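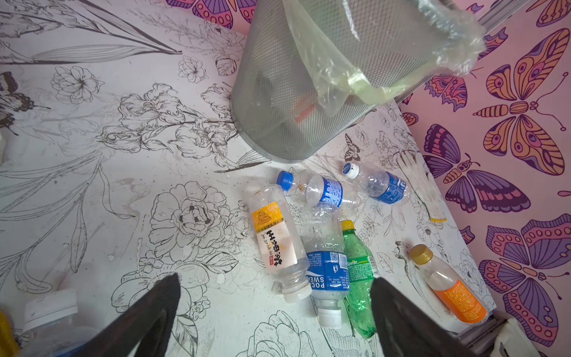 Search this blog Type and press Enter

Notes on recording the bottle task

Since November I have been recording demonstrations for a bottle pickup policy on the two-arm cell, which is called Kulletti in our repo. The target is 2000 episodes. An episode is one bottle, picked up and placed in a lined bin, driven by remote control from a pair of leader arms.

The first batch was poor. I was correcting my grasp two or three times per bottle, and the policy learned the corrections along with the grasp. It would close, open, shift a little and close again on a bottle it already had. I dropped those episodes and wrote down a rule: if the first close is bad, stop recording and reset.
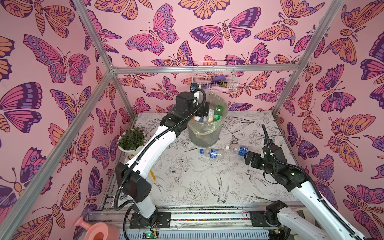
Assigning an arm to each bottle took longer to settle than I expected. My first rule was nearest gripper wins, which is easy to state and hard to follow while driving. A bottle lying on its side in front of the bin, cap to the left and base toward the right gripper, goes to the right arm under the current rule, and the left arm stays clear of the bin opening until the right one has backed out. Žofie Ďurica drives with the opposite habit and parks the idle arm high over the bin. Mixing her episodes with mine gave a policy that hesitated with both arms up, so we now follow one written sequence.

Speed matters too. My episodes average 11 seconds and hers 13. I tried resampling hers to match and saw no change in the success rate, so I left the timing alone.
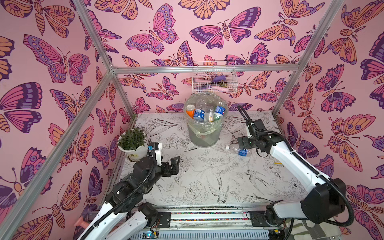 The bigger gain came from varying the start pose. I had been homing both arms before every take, and the policy was only reliable from home. Now every take starts from wherever the last one ended, plus a small random offset on the wrist. It makes the first second of each recording look untidy - the loss curve does not seem to mind.

Still open:

- Wrist camera exposure drifts over a long session. Locking it is on my list.
- Gripper force is not logged. Crushed bottles and full ones get the same close command.
- The last 100 episodes need relabeling after I renamed the task string halfway through.

I will post the episode format and the reset script next, once the relabeling is done.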